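We use cookies to remember what's in your basket and to see which pages people read. Accept all | Manage settings

The Haltar Large Bamboo Board

If you've been getting by with a little board that slides around and sends half the chopped onion onto the floor, we would love to introduce you to the Haltar. It's the biggest board we carry, and it's the one most of us at Ustgate have ended up taking home at one time or another. It is a plain rectangle of bamboo with softly rounded corners, a warm honey color, and a shallow groove running all the way around the edge to catch the juice from a roast or a very ripe tomato. There's no handle and no slot cut out of the middle, and we like it that way, because you get the whole surface to work on.

Ilse Rothe, who does our buying, spent most of one November cooking on sample boards in her own kitchen (her family ate a great many chopped salads that month, and were mostly good sports about it). The Haltar was the one she kept reaching for. It's long enough for a baguette laid corner to corner, and there is room to push the carrots to one side while you get going on the celery. She also noticed that she'd stopped getting out a second board, which meant one less thing to wash, and anyone who has cooked for a family will know how much that counts for at eight in the evening.
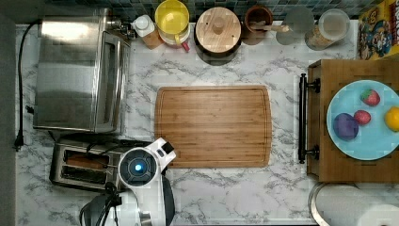

We do get asked where a board this size is supposed to live, and our answer is that it's happiest left out. Bamboo is nice enough to look at that you won't feel you have to hide it, and if it's already on the counter you'll use it for everything: buttering toast, slicing an apple, setting down a hot-from-the-oven loaf on its cooling rack. It goes with pale stone and marble patterns very nicely, and it takes some of the chill off a kitchen with a lot of stainless steel in it. If you're short on space, it will stand on its long edge behind the canisters quite well, provided you let it dry all the way first. Please do measure your counter before you order! A big board is a joy when there's room for it and a nuisance when it hangs over the sink.

About the groove: it's shallow on purpose. We tried a board with a much deeper channel, and while it held more liquid, crumbs packed down into the bottom of it and had to be dug out with a toothpick. The one on the Haltar wipes clean with a cloth in one pass. It will take the juices from a chicken without any trouble, though for a really large holiday roast you may want a folded towel tucked underneath, just to be safe.

Looking after it

Wash the board by hand with warm water and ordinary dish soap, both sides each time, so that it dries evenly and stays flat. Then stand it up to dry. Please don't put it in the dishwasher and don't leave it soaking. Once a month or so, rub in a little food-safe mineral oil with a soft cloth, leave it overnight, and wipe off whatever hasn't sunk in. Our own Ruppert board oil is made for this, but any plain mineral oil from the drugstore will do nicely. If the surface starts to feel fuzzy after the first few washes, a light going-over with very fine sandpaper will put it right.

A cut lemon and a spoonful of coarse salt will take care of onion and garlic smells. Javiera Ledesma in our customer care office swears by it, and she is happy to talk you through it on the phone if you'd like a hand.

Price and delivery

The Haltar is $79, with a bottle of Ruppert board oil included. It ships flat in a padded carton and usually reaches you in 4 working days. If it's not right for your kitchen, you have 30 days to send it back, as long as it hasn't been cut on or oiled.

It also pairs well with the Jaltavden bread knife, which is long enough to make good use of all that board. You can order up to four boards in one shipment; for more than that, drop us a line and Javiera will work out the delivery for you.

Join our newsletter for recipes, care tips and early word on new arrivals. Enter your email address. You can unsubscribe at any time.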